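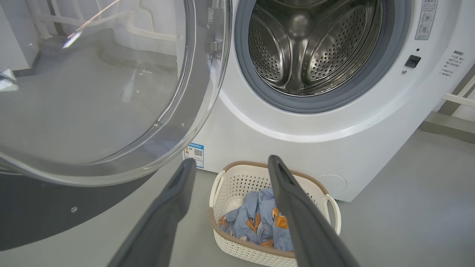

Nahuel Navarrete reckons you should zero the fingers before you even look at the wrist camera, and I've come round to his way. So, for the laundry cell: home the arm, close the gripper, zero it, open it wide, then check that both fingertips show in the wrist view (mine hid one for half of December!). Wipe the lens while you're there.

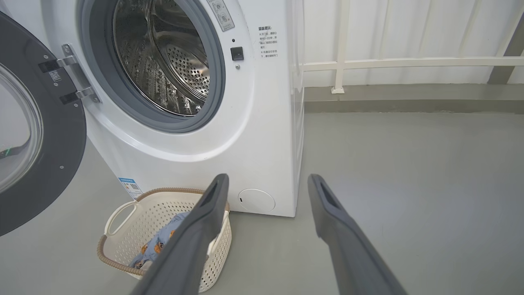
Grulilden Cell Notes, Issue 4, p. 23

Next, the reach check. Keep the washer door fully open and jog down to the basket at low speed. If the fingers sit off centre, redo the wrist offset and save it under a new name, please!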